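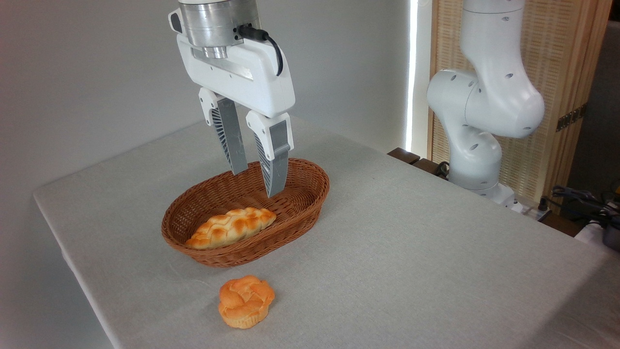 4.2 Where the bread lives between meals

I went into this part of the study expecting to write two paragraphs on bread bins and move on. Instead it swallowed most of my August (and a good deal of Noémie Lavoie's, who did the Filirano interviews while I was still knocking on doors in Wotovden). People have plenty to say about where a loaf should be kept, and they say it with real heat!

Of the 151 households that sent back the questionnaire, 129 told us they buy or bake whole loaves, and it's those I'm dealing with in this section. The sliced-bread households get their own turn in 4.4. I asked everyone the same opening question, "Where is your bread right now?", which I'd recommend to anybody doing this kind of work. Ask people where they keep their bread and they'll tell you about the bread bin. Ask where it is right now and they get up, have a look, and come back to say it's on the table under a tea towel.

The answer I hadn't planned for was the basket. My form had boxes for bin, bag, cupboard, fridge and freezer, and I'd left baskets off because I thought of them as something you put out for guests. By the end, 70 households had written "basket" in the margin or under "other". I've counted them separately in Table 3, and I'd like to apologise once more to the two people who coded the forms before I'd made my mind up.

Figure 2 shows the sort of arrangement I mean, with the loaf sitting whole in the basket and the basket left on the table.
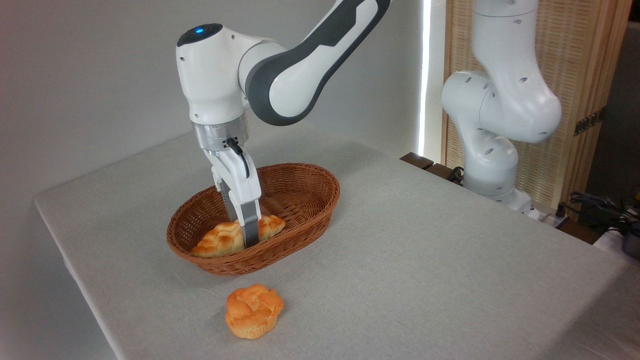
Figure 2. Loaf kept in an oval wicker basket on a cloth-covered table.

What do people get out of it? The keeping quality can't be the main draw, as most of the basket households agreed quite cheerfully that their bread goes stale faster. One woman in Trnka told me she'd had a lidded tin for years and used it for candles. Her bread stayed out "so that it gets eaten", and I heard versions of that remark in all three towns. A loaf you can see is a loaf somebody will cut a piece from on the way past. A loaf in a cupboard has to be remembered, fetched and put back, and in a busy house that's quite a lot to ask of a teenager.

Noémie reads this a bit differently from me. She thinks the basket is mostly about manners: in Filirano, several of the older people she spoke to felt that shutting bread away looked mean, even with no visitors expected. I can't rule that out, and my own Wotovden interviews are thin on people over retirement age, so I'd trust hers before mine on this point. We did agree that cloths matter more than we'd allowed for. Some households lined the basket, some covered the loaf, and a few did both, and I'm afraid the form didn't let them say which.

I should also own up to a gap. We asked about bread at one time of day only, in the late afternoon. Two households mentioned, without being asked, that the basket goes back in the cupboard overnight because of the cat. I'd like to go back and ask the rest of them about bedtime.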